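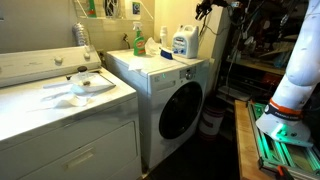
Jacobus Khumalo has been fixing washers and dryers for most of his working life, and he does not think much of the appliance warranty business. I went to see him because I'd been offered a five-year extended plan by a company called Findier and wanted to be talked out of it. He obliged, mostly.

"Two hundred dollars," he said when I told him the price. "For what? Did you read the page with the small type?"

I had read some of it. Khumalo read all of it, standing up, with his glasses pushed onto his forehead. The plan covers "mechanical failure in normal use." It does not cover door seals, hoses, knobs, drain filters or anything the company decides is wear. "So the things that go," he said. "I'd say 60 percent of my calls are on that list."

I asked where he got 60 percent. He admitted it was a feel for it and that he has never kept a tally. That's worth remembering, because Khumalo also makes his living from people who don't have plans. When I put this to him he shrugged. "Sure. So ask somebody else too."

I did. Thabiso Van Wyk sold these plans over the counter at the Pendham store before he quit in October, and he was more generous to them than I expected. "Some people can't find the money for a big repair all at once," he said. "They'd sooner pay up front and sleep. I don't think they're stupid." He was less generous about the training, which he said came down to asking the customer three times in three different ways.

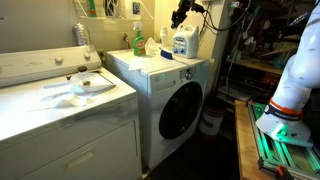

What about claims? Van Wyk said he rarely heard how they ended, since customers were told to call a number and the store dropped out of it. Khumalo has been on the other side of that number. He did plan work for Fosow for a while and stopped, he says, when they began asking him to send photos of lint. "They wanted to show the owner hadn't cleaned it. Everybody has lint."

I wrote to both Fosow and Findier. Fosow didn't answer. Findier sent a paragraph about peace of mind and no figures on how many claims it turns down, though I had asked twice.

Khumalo's own advice is to put the money in an account and leave it there. I'm not sure that works either. I have started that kind of account before and spent it on tires. He laughed at that and said his wife, who handles their bills, would tell me the same.

The offer is still in my kitchen drawer. It's good until the end of the month, according to the letter, and the one before it said that too.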